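Fitzsimmons Formalwear, Pernevport
Workroom and rental rack inspection
December 2020
Checked by: Kirsty Dobson
Comments added by: Ruth Sugden

Garments on the racks at time of check: 158
Hats and headpieces: 41
Marks used: OK / FIX / PULL (take off the rack, do not rent)

SECTION A. GARMENTS

A1. Hems secure, no loose thread long enough to catch a heel
FIX
Mostly fine. The long green satin and both of the beaded navy dresses have dropped hems on the left side. Tia has them. Please do not send the navy ones out with tape in the hem again. The tape let go at the Uststead wedding and the customer stepped through it on the stairs.

A2. Zippers run full length, hook and eye present
FIX
7 garments tagged. Five only need a new hook. The other two need the whole zipper replaced, and one of those is an invisible zipper in chiffon, so allow a full afternoon. RS: I would retire the chiffon. It has been let out twice and there is nothing left in the seam.

A3. No pins left in fitted garments
PULL
One straight pin found in the waistband of the gray morning trousers, size 36. Pulled, cleared and put back the same day. All pinned garments go on the yellow hangers and nowhere else. Run the hand magnet down every seam before a garment leaves the workroom, including the ones you are sure about.

A4. Beads, sequins and glued stones firm
OK
Rub test done on all evening wear. A few stones came off the silver bolero and were glued back.

A5. Care label and fiber content label in place
FIX
Labels missing on the three capes that came from Doltoldale when they closed their second store. We have been steaming them on low because we don't know what they are. Mitra will do a burn test on a thread from the inside seam. Until then they are not to be pressed.

A6. Open flame warning card in pocket of all net, tulle and feather pieces
FIX
Cards missing from most of the tulle skirts. They get taken out for cleaning and don't go back in. New cards are in the top drawer by the register.

SECTION B. HATS AND HEADPIECES

B1. Wire ends covered
FIX
Two fascinators have bare wire at the comb. Wrap with floral tape, then ribbon over that. Run a bare fingertip along it afterward. If you can feel it, the customer will feel it by lunchtime.

B2. Hat pins supplied with end caps
OK
All capped. Spare caps are down to the last packet. Reordered.

B3. Brims sound, no splits in the straw
OK
The wide pink one has a soft spot near the back, under the bow. Good for one more spring. It goes out every May for the races and comes back a little worse each time. Put the deposit up on it.

B4. Hat boxes stacked no higher than head height
FIX
Stack by the back door was over the light switch. Moved. RS: it was over the light switch last time too.

SECTION C. PRESSING AND STEAMING

C1. Cords free of cracks and not run across the walkway
FIX
Steamer 2 has a crack in the outer cord near the plug. Unplugged and tagged. Not to be used until the cord is replaced. Tape is not a repair.

C2. Irons stand steady and shut off by themselves
OK
Timed both. The older one takes longer than the booklet says but does shut off.

C3. Steamer tanks emptied at close
FIX
Water left in on two mornings this month. It leaves rust spots, and we lost an ivory glove to that. The closer signs the sheet.

C4. Press cloths clean, no scorch marks
OK
Old ones thrown out.

C5. Extinguisher in date and reachable
OK
In date. It had a garment bag hanging off it. Bag moved. The hook next to the extinguisher should come off the wall so that it stops happening.

SECTION D. CUTTING, TRIMMING AND GLUE WORK

D1. Shears closed and in the rack when not in use
OK
Freya's left-handed pair now has its own slot with her name on it.

D2. Rotary cutter guards working
FIX
The guard on the large cutter sticks open. New blade fitted, still sticks. Replace the whole cutter.

D3. Glue, dye and stiffener stored with lids on, away from heat
FIX
Hat stiffener was on the shelf over the radiator. Moved to the metal cabinet. The smell in the workroom was better by the next morning, so I think that was where it was coming from.

D4. Window open during spray work
OK
Everyone knows this one. In cold weather, do the spraying first thing and heat the room afterward.

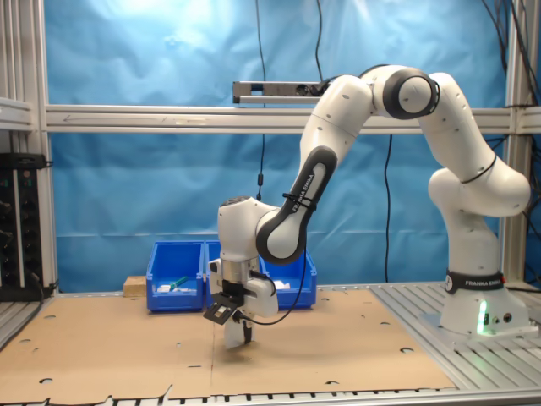 D5. Table protected before dyeing, gluing or spraying trim
FIX
Feather and ribbon trim is still being glued straight on the worktable, and there is dried glue all along the front edge. That edge has now snagged a silk sash and a lace sleeve. Newspaper is no good either, as the ink comes off on pale ribbon. Use a flat sheet of brown cardboard laid over the table, the way it is in the photo, and make sure it is big enough to work on without reaching past it. Change it when the surface gets tacky. There are flattened garment cartons behind the door, so we don't need to buy any.

D6. Gloves and eye protection at the dye station
FIX
Glasses present. Gloves are all size small. Mitra and Ruth both need large.

SECTION E. FLOOR AND FITTING ROOMS

E1. Fitting platform steady, edge strip visible
FIX
Platform rocks at the right rear corner. Edge strip is worn through in the middle, where people step up. Customers in long skirts can't see their feet, so this goes near the top of the list.

E2. Mirror brackets tight
OK

E3. Rolling racks locked when parked
FIX
One caster lock broken on the rack nearest the window. Keep that rack against the wall for now and load the heavy coats on a different one.

E4. Floor swept with the magnet bar at close
OK
More pins than usual, mostly from the bridesmaid fittings.

TO DO, IN ORDER
Steamer 2 cord: Kirsty
Fitting platform corner and edge strip: Freya to call the carpenter
Fascinator wires: Tia
Large rotary cutter and large gloves: Ruth to order
Zippers and hooks from A2: Tia, then Freya
Cape labels after the burn test: Mitra
Flame cards: whoever is on the register

Signed: K. Dobson
Copy to the Uststead store. Their platform is the same make as ours and should be looked at.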